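Toy Sorting and Packing Assistant (part-time)
Clidero Toy Library, Prurkow branch
Posted July 15, 2024

Clidero lends boxes of play food, animal figures, foam blocks and other small toys to daycares and families. We are looking for one person to check returned sets, sort the pieces and pack them again for the next borrower.

Hours: 8 per week, over two mornings
Contract: to the end of April, may be extended
Reports to: branch manager

What you will do
Empty returned boxes and compare the contents with the packing card.
Sort pieces by set. Sets often come back mixed, so expect vegetables in with the animals.
Wipe down plastic pieces and put aside anything cracked, chewed or missing a part.
Repack complete sets, label them and shelve them by number. We have 969 sets in the catalog.
Write up missing pieces in the returns log.

What we ask
You can stand at a table for most of a shift and lift boxes up to 7 kg.
You read and write English well enough to use the packing cards.
You notice small differences. Two carrots from two different sets can look much the same.
Experience in a shop, stockroom, daycare or library is useful but not required. Training is given in the first week.

The work is done in the sorting room on the ground floor, next to the Nzioka Street entrance. Street parking is limited in the morning. The Atach bus stops at the corner.
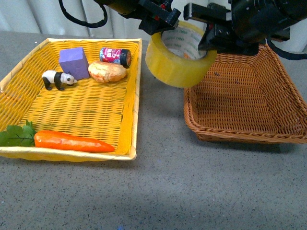
Play food, a panda and a foam block in the yellow basket, with the wicker basket alongside.

How to apply
Send a short letter and a list of past jobs to the Prurkow branch, or leave them at the front desk. Tell us which mornings you cannot work. Applicants we want to meet will be asked to come in for a one-hour paid trial at the sorting table. References are requested after the trial. The position stays open until filled.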